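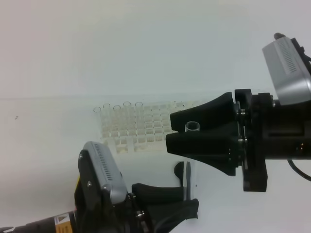 3 min read

Filed under: Robots, Labs & Learning

Print this article | E-mail this article

Obinna Olatunji eats lunch standing up. Has done since spring, he says, when the Ludus project went from "a thing we talk about" to a thing with a quota.

The quota is 1,100 good runs of test tube handling by the end of November. Two arms, one rack, clear tubes. A person steers, the arms follow, everything gets recorded, and later a model at Vinosness tries to learn the job from the recordings. Olatunji runs the room. He also does a lot of the steering, since two of his operators are students and have exams.

"People think the hard part is the model," he says. "Maybe it is. I wouldn't know, I'm down here with the tubes."

Why tubes? Clients asked. Small labs mostly, the kind that can't pay for one of the big sample lines and would like an arm on a bench that can move a tube from one place to another and not need a week of setup. And clear ones on a clear rack because that's what those labs have got. The first month was done with colored plastic tubes. Went fine. Then they switched to clear and the thing fell apart.

"It couldn't find them. I mean I could barely find them. White table, clear tube, you get the rim and that's about it." He holds up a thumb and finger to make the little oval. "So now we're teaching it to care about the rim. Well. We hope that's what we're teaching it. You don't get to pick."

Both arms carry a camera up near the gripper, and the operator gets those views on a screen. New people stare at the screen too much, Olatunji says, and close on air. He has them practice with the recording off until they stop doing that. Could be an hour, could be two days.

What makes a good run? He has to think about this one. No drops, obviously. No long pauses. If an operator stops to scratch their nose the arm stops too, and the model learns that stopping there is part of the task. "We had one policy that would grab the tube and then just wait. Very politely. Took us a while to work out it was copying me. I was checking my phone."

Drops are not thrown out, by the way. They go in a seperate folder. Someone upstairs wants them for teaching the arm to recover, and that project has its own name, Ridov, and its own budget, and he is a little sore about the budget.

The total so far, counting everything, is 1,970 recordings. Of those 1,000 made the cut. He thinks that ratio is decent. His boss thinks it's awful. They've stopped discussing it.

I ask about boredom. He laughs, long one.

"After an hour your hands get sloppy. After two you get fast, and fast is worse, you start cutting the corner on the way to the rack and clip the tube next door. So we swap every 45 minutes." Radio is allowed. Talking is allowed but not to the person steering.

The rack gets moved between runs, a bit left, a bit back, turned some. Operators hate it. It was skipped for most of one week in the summer and the model from that week, nicknamed Onyeka after his aunt, could do the job perfectly in exactly one spot. Move the rack an inch and it went for where the rack used to be. "My aunt is the same with her kitchen," he says. "She was not flattered when I told her."

Does he think it'll work, the whole thing? Shrug. It picks up well already. Putting back is the trouble, the tube has to come down straight, and the cells in the rack don't forgive much. He would like more hours of just that, just the last bit of the way down. He's asked for another 3 weeks and expects to get one.

Then somebody calls from the other room that the next operator is ready and thats the end of the interview, more or less. He takes the sandwich with him.

Print this article | E-mail this article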